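Folding shirts flat on a bed for a carton - sleeves keep bunching
Asked by Hanyu Zhong, 6 April 2018
Views: 241

I fold on the mattress, on top of the sheet, then pack straight into a tall carton. One side lies reasonably flat and the other gathers into a lump.
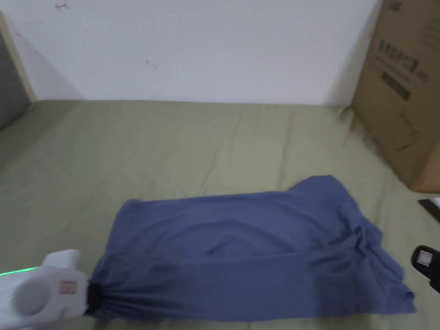 Blue garment on the green sheet, box at upper right.

Is the soft surface the problem, or the order of the folds?

2 answers

Ismail Sqalli
Mostly the surface. A mattress gives under your hands and the sheet moves with the cloth. Pull the sheet tight first, or use the floor if it is smooth and you have the space. Fasten the top button, lay the shirt face down, smooth from the collar to the hem, then fold the sides in.
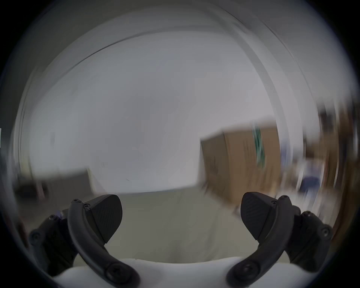

Mohcine El Ouafi: floor is fine but sweep it. I would put a clean towel down too - dark cotton picks up everything.

Graça Vilela
just roll them. I get 8 in a shoebox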